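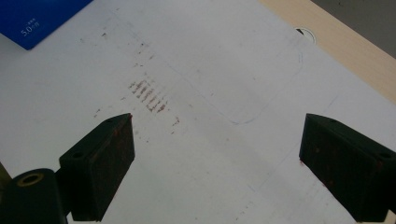

Figure 1. The gripper over the white sheet, with reddish-brown marks and the faint rounded outline.

4 min read

Teaching a Wiping Task by Hand
Salma Abdel Hamid and Gualtiero Bellini
Monti Lab, December

1. Aim

Our project asks whether a robot arm can learn to wipe a stain from a flat surface using only demonstrations given by a person holding a gripper. The arm is not used during recording. The person moves the gripper through the task, and the wrist camera view and the gripper path are saved together.

2. Setup

We worked on a table covered by a large white sheet. The two black fingers of the gripper are always in the camera view, one on each side, so the model can learn where they are relative to the stain. Faint lines on the sheet, including a large rounded rectangle, stayed in place through the recordings. We did not erase them. We wanted the model to learn that gray lines should be left alone and that reddish-brown marks should be wiped.

Recording was done with Clitar, and the files were sorted in Basance before training.

3. Recording

We recorded 320 demonstrations. Gualtiero did the first half and Salma the second. Each one starts with the fingers open, picks up a small cloth, wipes along the marks, and puts the cloth down to the side. We removed 17 recordings in which the cloth slipped or a hand blocked the camera.

Early on we moved too fast. The frames were blurred and the path had gaps, so we agreed on a slower pace and repeated that set. We also had to agree on wiping direction. Salma wiped toward herself and Gualtiero wiped side to side, and a first model trained on both kept stopping halfway.

4. Training and results

The first model used 200 demonstrations and the second used all that remained after sorting. Both ran on the Grivent arm. The second model found the stain more reliably, but it pressed too lightly at the far end of the sheet. It also missed thin trails of small dots and went straight for the darkest patch.

5. Next steps

We plan to record more examples with scattered marks and to add a force reading to the gripper.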